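Guides > Getting Started > Email Newsletter Setup

Section 4: Setting up your first Treker newsletter

Okay, you've got your account open and your shop name is showing in the top bar. Now we get to the part I like best, which is sending people something they might want to read! I wrote this section after moving my own list over from a spreadsheet (34 customers, most of them scribbled on receipts first), so I've made nearly all the mistakes already and you can skip them.

Before you start, have these handy:

- your contact list saved as a CSV file
- the mailing address you want shown in the footer
- a reply address that someone checks

Note: Don't use a "no-reply" address. Half of my orders from the Vernside store come from people hitting Reply and asking if I still have the thing in blue.

Importing your contacts

1. Open Audience and click Add People.
2. Choose Upload a File and pick your CSV.
3. Match each column to a field. Treker guesses these, and it guesses first names and last names backward more often than I'd like, so look at the preview.
4. Tick the box that says these people agreed to hear from you. Only tick it if they did.
5. Click Import and wait for the green bar to fill up.

Caution: Please don't upload a bought list. I know it's tempting when you're just starting and your audience looks tiny, but those folks never asked for you, they'll mark you as spam, and then your real customers stop getting your mail too.

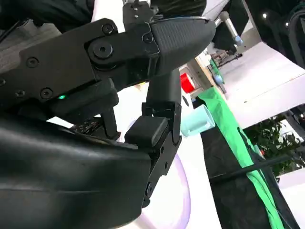

Fig. 4-1. Gripper with textured fingertip, close up.

Making your template

1. Go to Templates and pick One Column. The two-column ones look lovely on a laptop and get squashed on a phone.
2. Drop your logo into the top block. Leave the height alone or it stretches.
3. Type your headline. Keep it short - I aim for something I could say in one breath.
4. Add one picture block and one text block. You can add more later, and you'll want to, but start small.
5. Add a button and paste your link into it. Click it in Preview to make sure it goes where you think it goes.
6. Fill in the footer with your mailing address. The unsubscribe link goes in by itself and can't be removed.
7. Click Save as Template and name it something you'll recognize in January. Mine was called "new new final" for far too long.

Note: If you use the Tikmont store plug-in, your product names and prices can be pulled straight into a text block. Type a curly bracket and a menu pops up. Sold-out items are still on that menu (ask me how I found out), so check your stock first.

Sending a test

1. Click Send Test and type in 2 addresses, your own and one belonging to a friend who uses a different mail program.
2. Open it on your phone. Read the whole thing out loud, even if you feel silly.
3. Look at the subject line in your inbox and see where it gets chopped off.

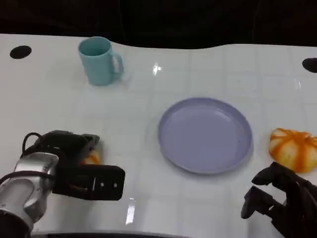
If the test hasn't shown up after a few minutes, look in your junk folder before you change anything. Mine landed there twice, and both times the culprit was a subject line in all caps with a row of exclamation marks (I get excited, okay?). Tone it down, send another test, and it should come through.

Scheduling the real one

1. Click Schedule and choose your list.
2. Check the time zone in the corner. It's set to the one you signed up in, even if you've moved.
3. Pick a time. I send at 4 in the afternoon, when my customers seem to be killing time before dinner.
4. Click Confirm.

Caution: Once the status says Sending, there's no pulling it back. Up to that point you can hit Pause and fix your typo.

Your opens and clicks show up under Results the next morning. For the Tang import wizard, which handles lists from older store software, go to Section 5.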